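week 6 – kitchens, surfaces + layout (handout, bring it back next time)

Carry on from the Drandley flat plan. If you missed it get the plan off a classmate, I'm out of copies.

## 1. Counter heights

- standard height suits a fairly narrow band of people. Ask the client, measure elbow to floor, go down a bit from there
- baking / kneading wants lower than chopping. Sink wants higher than both (you work at the bottom of the bowl, not the rim)
- two heights in one run is fine, but put the step at a natural break – a tall unit, a corner. Never mid-worktop

Drandley: client wants one long run 41 in off the floor. Too high for prep. Argue it either way in your write up, but argue it.

## 2. Stone

Marble = soft, as stone goes. Calcite. So acid eats it – lemon, vinegar, wine, tomato. Dull spot left behind is an ETCH, it is not a stain. Different problem, diferent fix:

- stain: something soaked in. Poultice, wait, repeat
- etch: surface itself is gone. Re-hone or live with it

Honed hides etching better than polished. Dark polished shows it worst, pale honed shows it least. Sealer slows stains down, does nothing for etches. People mix these up every year in the test.

Granite – harder, mostly acid proof, seal it anyway. Quartz (engineered) – no sealing, but the resin hates heat, so trivets always.

Veining: decide direction BEFORE cutting. Draw it on the plan with arrows. On a block or waterfall end the veins should carry on over the edge or the joint jumps out at you. Costs more slab. Tell the client early.
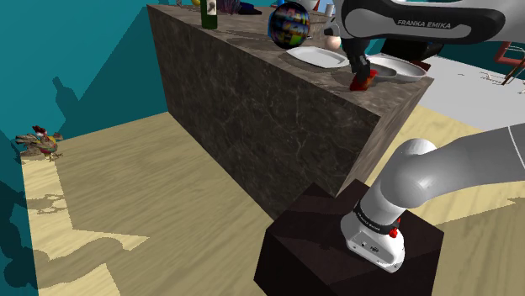
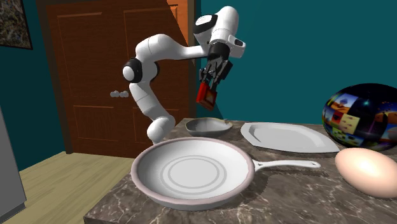 *Fig. 2 – marble counter, two renders. Veining on the front face shows in the first.*

## 3. Floor against counter

- one of them busy, the other calm. Strong veins + strong wood grain = headache
- plank direction: usually along the longest wall, or toward the main window. With a freestanding block try it both ways on paper first
- wall color last. Always last. Paint is the cheap thing to change

Contrast rule from the Nieminen reading: squint at your board. If floor and counter merge into one grey lump, go back. If all you see is the counter, probaby fine for an island, not fine for a galley.

## 4. Rendering your board

Numo library has decent stone textures now. Check the SCALE of the texture – most common mistake in August hand-ins was veins as wide as your arm. Real slab photo next to the screen, compare.

Shadows: pick one main light and stick with it. Soft fill if you need to. Shadows going three ways = marks off.

Props – a few. No more than 8 on the whole counter. Bottles and pans give scale, bowls of lemons are banned (see section 2).

## For next time

- [ ] Drandley plan, one elevation, vein arrows marked
- [ ] half a page: marble or quartz for this client, and why
- [ ] read the Flikarska chapter on edges, skip the bit on laminate
- [ ] sample board, marked out of 100, same sheet as before

Samples back in the drawers by stone type please. The honed ones chip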